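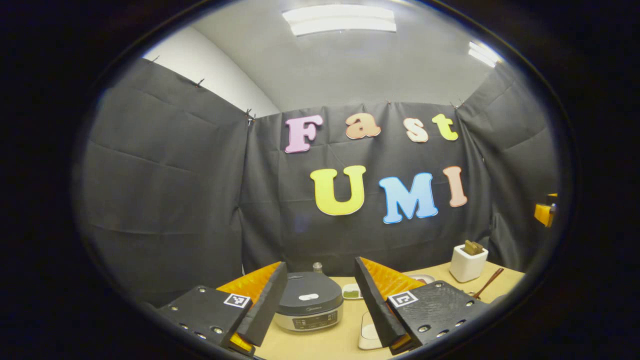

Rice going gluey on keep warm

fergus_p
Posted Saturday, 18:42
Moved out in July and I've been cooking rice three or four times a week. It comes out fine if we eat straight away. If I leave it on keep warm for an hour or more the bottom layer turns to paste and the top goes dry. I'm using a Hakine, the basic one with a single switch. White long grain, one cup of rice to one and a half of water, using the cup that came in the box. Am I doing something wrong or is this just what they do?
Fergus

asanka.cassim
Are you washing it? You don't say. Long grain needs three rinses at least, until you can see the grains through the water. If you skip that the starch ends up at the bottom and sits there getting worse on the warm setting.
Also open it up when the switch goes, fluff it with the paddle, then put the lid back for ten minutes. My mother did this every day of her life and so do I.

fergus_p
I rinse it once in a sieve. Will try three.

Gillies34
Rinsing makes very little difference with supermarket long grain. I stopped years ago. The trouble is the keep warm itself. On the cheap one-switch models it's a small heater under the pan that never turns off, so the bottom keeps cooking. Pull the plug when it clicks and leave the lid on. Mine is still hot enough to eat forty minutes later.

asanka.cassim
Sorry, but it does make a difference. Cook one pot washed and one unwashed and eat them side by side. And if he's pulling the plug and leaving it sitting there all evening he needs to be careful. Cooked rice shouldn't be hanging about lukewarm.

Gillies34
I said forty minutes, not all evening.

rhona_l
Both of you are partly right, I think. I wash mine AND switch off early. What nobody has asked is how much he's making. One cup in a big pan is a thin layer and it dries out whatever you do. What size is it, Fergus?

fergus_p
It says 900 ml on the bottom, if that means anything. I usually do one cup, sometimes two if my flatmate is in.

rhona_l
That's a small one so one cup should be all right. Two will be better. I'd drop the water a bit as well, to just over one and a quarter. Long grain in those small cookers doesn't lose much steam.

D MacKinnon
I had the same problem and it was the lid. There was a little vent near the edge which had clogged with dried starch, so the water was dripping back in all round the sides. Soaked it overnight and it was much better. Worth a look before you change anything else. Wipe under the pan as well - mine had two grains of rice welded to the hot plate and the pan wasn't sitting flat.

fergus_p
Just checked. Vent is clear but there was a burnt grain under the pan. Have scraped it off with a wooden spoon.

Gillies34
That could well be it. Don't use anything metal on the plate.

asanka.cassim
What rice is it? If it's the Cairns own label in the yellow bag, I found that broke up very easily. Half of it was snapped grains, and broken rice goes to mush. Pusmont basmati is dearer but it holds together.

fergus_p
It is the Cairns one. 400 g left to use up before I buy anything else.

rhona_l
Use it for rice pudding or put it in soup.

D MacKinnon
Or fried rice. Cook it with less water, spread it on a tray so it cools quickly, then straight in the fridge and use it the next day. It doesn't matter so much if the grains are short.

fergus_p
Update for anyone reading. Three rinses, one and a quarter cups of water, plate clean, switched off at the wall after 17 minutes when it clicked. Left it for ten, then fluffed it. Bottom layer was fine, a bit sticky but not paste. Still the same bag.
Don't know which bit fixed it as I changed everything at once.

asanka.cassim
It was the washing.

Gillies34
It was switching it off.

D MacKinnon
Try it next time with just the one rinse and tell us. I'd still put my money on the burnt grain.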